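Workshop > Notebooks > Arm 2 > Dish task
Search this notebook Go
Print this page | E-mail this page

Dish task, teleop demos – October 2021

Kept by me, checked against Marin Vasić's run sheet. 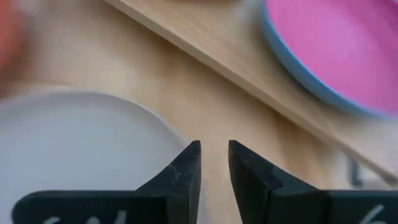 Wrist view, fingers over the table. White plate at left, pink bowl with the blue rim up on the board.

Task is the same as on the Hutsuliak bench: bowl off the board, onto the plate, let go, back to start. Marin drove, I reset the table and kept the sheet.

First 12 demos thrown out. The leader arm was running with the old Cosau gains from March and the follower lagged on every fast move. Marin was compensating by stopping short and waiting, and I don't want that in the data. Loaded the new gains and started again.

After that it went better. Demos 1395 to 1557 are on the Bukard drive under dish_b. Six of those are marked bad in the sheet – four dropped bowls, one where the logger quit early, one where I had my hand in the way. Leave them in the folder, the loader skips them.

Grasp is on the rim, one finger inside the bowl and one outside. Coming in from straight above works if the wrist is turned first. If Marin turns it on the way down, the outside finger touches the board and the bowl slides. Agreed to turn first, then descend, every time.

Wrist picture blurs when the arm swings across the table. Marin will slow the swing. I'll try a shorter exposure and see if the lights are enough for it.

Hundton want to do hand-guided demos on the same task. Gravity comp has to be redone before that, the elbow still sinks when you let go.

To do:
– copy the run sheet to the drive
– tape marks for the plate
– ask Marin which pedal mapping was used after the restart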